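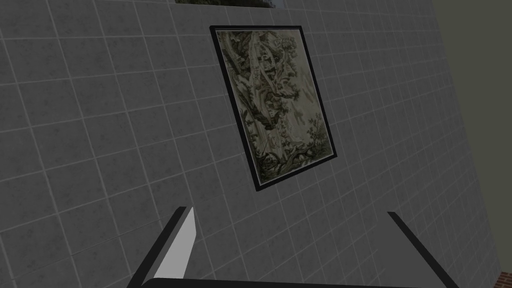

Thursday, after supper

Two arms! Both of them answering, both of them in the same room of the sim, and I'm still grinning about it an hour later. I had to write this down before bed or I'd lie there going over it.

I've been calling the thing Huerta since the spring, back when it was one shoulder bolted to a board on the garage bench and a pile of printed brackets. The real one is still in pieces out there. The left forearm is waiting on a bearing from Flotar (ordered twice, my own fault, I typed the wrong bore) and the right one has no cuff yet. So tonight was all screen work, running the model through the living room I set up last month with the couch and the tiled wall and the little table. I figured I'd get the left arm moving and call it a night. Then the right one came up on the first load and I wasn't going anywhere.

Started at 7 with the wrist view. I had the gripper pointing up at the wall for ages while I worked on the finger limits. The old file let the fingers cross past each other, which the real linkage could never do, and I finally found the bad number. It was 80 where I wanted a minus sign in front. That's the whole bug. I've been blaming the solver for two weeks!

Then the head view. The horizon is way off, the floor runs downhill and the pillar leans over like it's had a long day. I know what that is, it's the neck mount rotation, I changed it for the new bracket and never carried it through to the camera. I left it alone tonight. The arms don't care, and if I start on the neck I'll be up until 2.

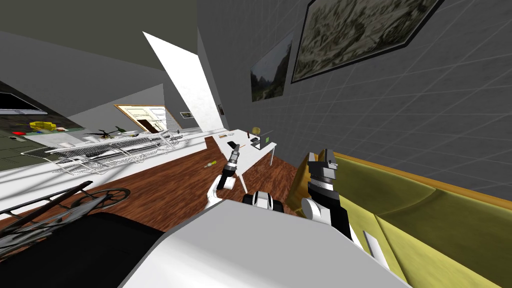

My brother thinks I should fix the neck first and leave the arms for later. According to him, every reach I tune now is one I'll be judging through a crooked view, and I'll end up trusting my eyes over the joint readout without meaning to. He had the same trouble with his Zedon kit, where he spent a whole weekend correcting an elbow that had been fine from the start.

He's got a point, and I told him so. But I'm reading the joint numbers straight off the log, and those don't know or care which way is up. We went back and forth on it through most of a pot of coffee. In the end I promised him the neck gets done before anything picks up a real object, and he promised to print me the new mount since his printer is the one that's working.

After he hung up I did the part I'd been looking forward to, bringing the left arm in over the table. I was slow about it, small steps, saving the pose each time. The elbow used to swing out wide before it came forward and now it just goes, nice and smooth, like it knows where the table is (it doesn't, I typed it in). 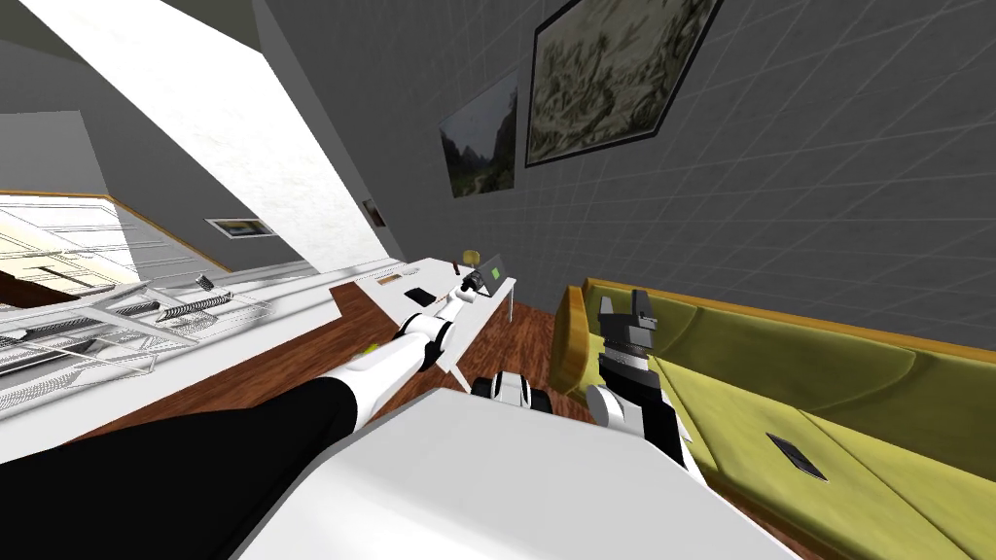
Left arm reaching for the table, right gripper up by the couch.

I want to remember the settings, so: smoothing on, step limit at 11, the shoulder damping at 500 on both sides. Anything lower and the right gripper shivers when the left one moves, and I don't like that at all. I tried the Avex profile too, the one from the forum, and it's faster but it stops with a jerk. Maybe for later, when the real joints have some weight on them.

I picked the little gadget with the green screen as my target. It's small, it's near the end of the table, and the color makes it easy to find when I'm flipping between views. First try I came in too low and the log lit up with contact warnings at the table edge. Second try was too far back. I backed the wrist off a bit, brought the forearm up, and tried to leave the shoulder out of it completely. 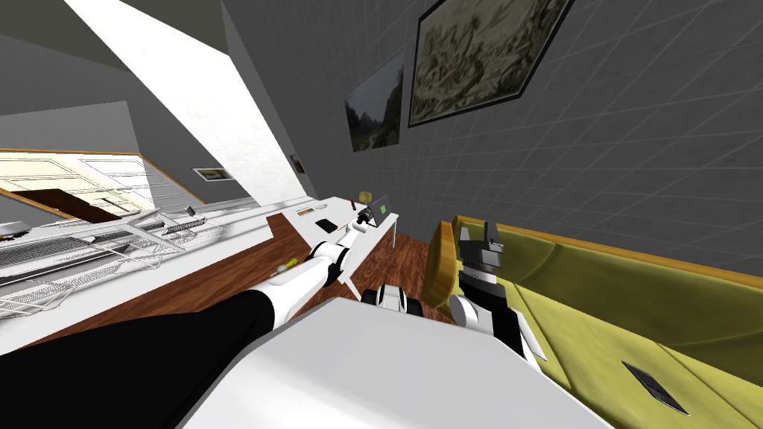 And the fourth try was the one I kept. I haven't asked it to close on anything yet. I saved the pose, then saved it again under another name, then copied the whole folder to the spare drive, so I guess I've learned something since May.

What I keep thinking about is how much of this carries over to the bench. The lengths are right, I measured them off the real parts with the good calipers. The motors are a guess. I have nearly enough readings from the shoulder to fill in that side properly, but the elbow numbers are just what the seller printed on the sheet, and I don't believe them.

For the weekend: carry the neck rotation through, chase Flotar about the bearing, sand the inside of the right cuff so the wires don't catch. Also sweep the garage. I dropped one of the tiny set screws on Tuesday and it's out there somewhere.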